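Folding Small Towels on a Covered Table
Project report, Household Textiles course
Vlasta Kováčik
Supervisor: Jörg Wegener

1. Why I chose this subject

In the dormitory at Restthorpe every student folds towels in a different way, and the shared closet is full after a few days. I wanted to know which simple fold gives the smallest pile for a hand towel, and which surface is good for folding. My first plan included bath towels too, but Mr. Wegener advised me to stay with one size, and I am glad that I listened.

2. Table and towel

The work was done in July on a square table with a dark green cover. The towel is tan, with a woven band across it near one end. I did not iron it before the work.
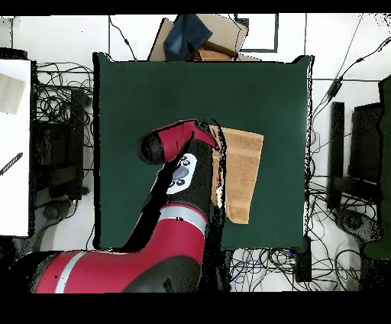
Before this I tried the kitchen table in the dormitory, which has a very smooth top. There the lower layer moved away every time when the upper layer was pulled. On a cloth cover the towel stays in its place much better. The disadvantage is that small fibers collect on the cover and it must be brushed.

3. Method

I compared two folds. The first is the half fold, where the short edges are put together and then the towel is folded once more. The second is the Paulík fold, called so in our course notes, where the two long sides go to the middle first. Each fold was repeated 30 times. After each one I measured the height of the folded towel with a ruler, with no weight on it, and I wrote down if the corners met.
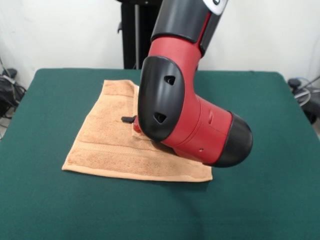
The woven band is a difficulty which I did not expect. It is flatter than the terry part and it does not bend so easily. When the fold line comes close to the band, the edge wants to open again. In the half fold I could avoid it if I started from the end without the band. In the Paulík fold the band is always crossed, so the result is less flat.

4. Results

The half fold was lower in most of the repetitions, and the corners met more often. The Paulík fold makes a narrow shape that is good for a basket, but in a closet it falls to the side. One fold took roughly 10 seconds in both cases, so time is not a reason to prefer one of them.

Creases were the most common fault. If the towel is not made flat at the beginning, the crease stays inside and the upper layer becomes crooked. In my notes I wrote "start again" for 3 of the folds, and I did not measure these.

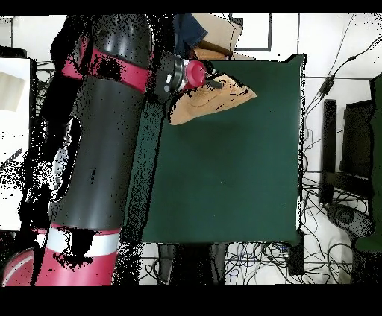
Fig. 3. Tan cloth with creases on the green tabletop.

5. What I would change

I used only one kind of towel. A thinner one, for example a kitchen towel, could give another result. I would also mark the middle of the towel with a thread, because I found it by eye and this was not exact.

Related reports
Drying Racks in Small Rooms
Labels for a Shared Closet: The Lumov House
Cotton and Linen After Many Washes
Packing Bed Sheets for Storage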